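The Blue Drawer

My grandmother kept her whole life in little drawers, and I am the one who got them.

I should back up. Gudrun Halvorsen died in February, at home in Rornden, in the chair by the radio, and she left the house to my mother, the boat to my uncle Alvar and "the small drawers and whatever is in them" to me. That was the exact wording. Alvar read it out at the kitchen table and then looked at me over his glasses like I might want to object. I didn't. I'd been trying to get into those drawers since I was four! 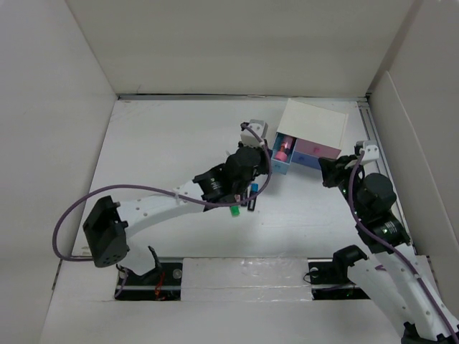
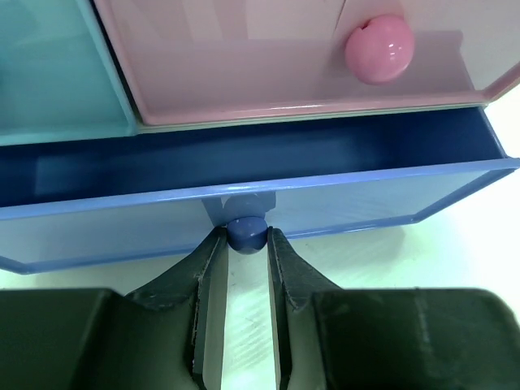

The little drawers, and the blue one partly open.

You have to understand that we were never allowed to touch them when we were kids. The white drawer unit lived on top of the linen cupboard, way up high, and when Gudrun needed something from it she'd send us all out of the room first. Then she'd come out with a button, or a stamp, or one single aspirin, and go on with her day. My cousin Eskil swore there was gold in there. I thought it was teeth. (I had a whole period with teeth.)

So now it was mine, and I drove it home to my apartment in Ovorwood on the passenger seat with the belt around it. I drove under the speed limit the entire way. A truck honked at me outside Rønning and I waved.

And then I didn't open it for three weeks.

I can't really explain that. I'd come in from work, drop my keys, and there it would be, and I'd think, tonight. Then I'd make noodles. My neighbor Jayson Talavera, who comes over to borrow my good scissors and stays for two hours, finally couldn't stand it anymore.

"It's a box of drawers," he said. "You open the drawers."

"I know how drawers work."

"Do you, though?"

So we did it right then, at eleven at night, with the radio on because that seemed like what she would have wanted. I cleared off the table and told him he could watch but he couldn't touch. I heard myself say it, too, in her exact voice.

I did pink first. Pink was string. Short pieces, mostly, every one of them tied in its own tiny bow, and in with them a folded scrap of paper that said "too short to use" in her square handwriting. Jayson laughed until he had to sit down on the floor.

Teal was receipts. She'd kept the one for the stove and the one for the stove before that, and a whole wad from Jistix, the hardware store down by the harbor that closed when I was in middle school. One was for 476 kroner and across it she had written "robbery." Another one was for a single hinge. I remembered that hinge! It was on the cellar door, and Alvar put it on upside down, and for as long as I knew that house you had to lift the door a little with your foot to get it shut.

"What's in the blue?" Jayson said.

The blue one was the one she actually used. That's the knob I'd heard from the other side of the wall my whole childhood, a small dry click and then the slide. I took hold of it with two fingers, the way she did, and pulled, and it came out so easily that I almost had it in my lap.

Empty.

I put my hand in anyway, all the way to the back. Just smooth blue all the way along. I pulled it right out and turned it over and looked underneath, where people in movies tape a key, and there was nothing there either.

"Well," said Jayson. "Maybe she ran out of stuff."

She did not run out of stuff. She had 47 jam jars in that cellar with no jam in them. My mother is still finding candles.

I called Alvar the next morning, early enough that he answered with "Who died?" and I had to say nobody, it's me, what did Grandma keep in the blue drawer?

He was quiet for so long that I thought the call had dropped.

"Did she write anything?" he said.

"There's nothing in it."

"No, I know there isn't. I mean did she write anything down."

Then he told me. In the summer of 2000 my mother was packing to leave for the city, with me still on the way and no money to speak of, and Gudrun went up to the linen cupboard and sent everyone out of the room. She came back with an envelope. It was whatever had been in the blue drawer, and Alvar never found out how much, only that it covered the deposit on an apartment and a crib and a winter coat. After that she started filling it again, a coin here, a bill there, and when Eskil needed a lawyer (long story, a moped comes into it) she emptied it a second time. Then it was Alvar's engine. Then my teacher training, which I had always been told was a scholarship.

"A scholarship," I said.

"From the Women's Choir of Rornden," said Alvar. "There's no choir in Rornden. You never wondered about that?"

I had written them a thank-you note! Two pages! I'd told them I hoped to hear them sing sometime.

I went and sat at the table for a while after we hung up. The blue drawer was still pulled out from the night before. I got my wallet, and all I had was a twenty and a bus card, so I put in the twenty, and then I pushed the drawer closed and listened for the click.

Jayson came by around six for the scissors. He looked at the drawers, then he looked at me.

"So what was it?" he said. "Did you find out?"

"Can you go stand in the hall for a second?" I said.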